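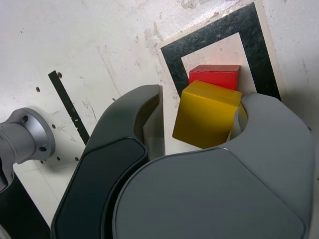 Every August my running club catches the same bug, and this year it's cadence. Somebody read that you should take more steps per minute, so now half of us are shuffling along the towpath at Ukgate with a metronome beeping away on our wrists.

I gave it a month. I did my usual loop, the hills out past Nellska, and the track session that Tươi Tăng runs, which was 400 metres hard with a slow jog back until she got tired of watching us. My calves hurt. My times stayed where they were, give or take a headwind.

Tươi thinks I didn't stick at it long enough. Maybe. But I've heard that about everything from beetroot juice to those socks that come up to your knees, and I've noticed that "long enough" always ends a bit after the point where you gave up.

What bothers me more is the Gritport plan that's doing the rounds. It costs 29 quid and promises to "rebuild your stride". I read the whole thing. Most of it is easy running, a bit of quick running and a rest day, which is what Ánh Ung has been telling beginners for free since before I joined. The cadence part takes up two pages and doesn't say who it was tested on, or whether it was tested at all.

Ánh, for the record, has no idea what her cadence is. She beat me by a street at the Thân 10k and then asked if I was all right, as I "looked busy".

I'm entered for the club 2,000 metres at the end of the month. The metronome is going in the drawer with the socks, and I'll be wearing my old shoes.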